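6月10日　文・編集部

瓶を1本、割った。それだけの話といえばそれだけの話だ。だが双腕ロボットの実験を続けるBrakitzの開発チームは、そのあと16日間、腕を動かさなかった。何が起きて、何を直したのか。現場の担当者に聞いた。本人の希望で名前は伏せる。

「音が先でした。パン、じゃなくて、ゴリッという音。ガラスが締まる音ってあるんですよ」

担当者は早口だ。取材の間も手元の端末をちらちら見ている。再開して間もない時期で、落ち着かないらしい。

作業は瓶の箱詰め。発泡材のトレーに瓶を立てて並べる、人間なら考えもしない仕事だ。左右の腕で分担し、片方が置き、もう片方が次を取りにいく。制御ソフトはFostanoという社内の枠組み、把持の判断はその上で走るHinowというモジュールが受け持つ。

事故は左腕で起きた。首の細いところをつかみ、持ち上げ、トレーの上で下ろす。そこで指が開かなかった。開かないまま、腕は「置いた」と思って次の動作に移ろうとした。

「開け、の指令は出てるんです。ログにもある。でも指は閉じたまま。で、Hinowのほうは指令を出した時点で開いたことにしてた。確認してない。今思うと、ひどい作りです」

瓶は引きずられ、隣の瓶に当たり、首のところで割れた。中身が床まで流れた。けが人はなし。ただし、担当者の一人が机のすぐ横に立っていた。

「止めようとして手を出しかけたんですよね、そいつが。反射で。そっちのほうが、私はずっと怖かった」

非常停止は押された。押されたが、遅かった。ボタンは机の反対側にあり、立っていた人間からは手が届かない。手順書には「停止ボタンに手の届く位置で監視すること」と書いてある。書いてあるのに、瓶を補充する人は毎回そこを離れていた。
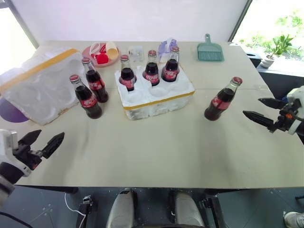
トレーへの瓶詰め作業。左右の腕はいずれも指を開いた状態

原因の調査は、意外に手間取った。最初に疑ったのは指の機構だった。外して、開閉を400回。一度も引っかからない。次に配線。これも問題なし。結局たどり着いたのは通信だった。左右の指令が重なったとき、片方がまれに捨てられる。2,000回の模擬試験でようやく再現した。

「再現したときは嬉しかったですね。変な話、拍手が出た」

模擬試験にはChackoという試験機を使った。腕も瓶もつながず、指令だけをひたすら流す装置だ。捨てられた指令は、どれも左腕あてだった。右が先に処理される順番になっていたためで、直すのは半日で済んだという。

では残りの日数は何をしていたのか。

「人の側です。ほとんど人の側」

まず、停止ボタンを増やした。机のどちら側に立っても届くように。それから、瓶の補充は腕の電源を落としてから。以前は「一時停止」で済ませていた。一時停止は止まっているように見えるだけで、指令が残っていれば動く。分かっていたはずのことだと、担当者は二度言った。

ソフトのほうでは、指の開き幅を実測してから次に進むようにした。開いていなければその場で固まって、人を呼ぶ。つかむ力の上限も40まで下げた。（単位を聞いたが「内部の値なので」と教えてもらえなかった）

おかげで遅くなった。目に見えて遅い。社内からは不満も出ている。

「瓶を1本置くのに、前よりかかります。そこは言われます。でも戻す気はないです。プラスチックのダミーに替えろとも言われたんですが、それだと滑り方が違うので。重さも。ガラスでやらないと意味がないところがあって」

トレーから出す動作、逆の手順の試験はまだ始めていない。9月までにやりたいとのこと。斜めに傾いた瓶をどう扱うかも宿題で、いまは人が立て直す場合もある。そのたびに電源を落とす。面倒だ、と担当者は言う。面倒でいいんです、とも。

最後に、割れた瓶はどうしたのかと聞いた。

「首のとこだけ、箱に入れて取ってあります。新しく入った人にはまずあれを見せまます」

コメント（4）

通りすがり
指令を出した＝完了、はうちの工場でも昔やらかした。センサー見ろって話。

匿名希望
一時停止で手を入れる人、本当に多いです。この記事、回覧します。

瓶ビール党
力の上限40の単位が気になって眠れない

匿名
最後の段落「見せまます」になってますよ

お問い合わせ　｜　無断転載を禁じます　｜　ページの先頭へ戻る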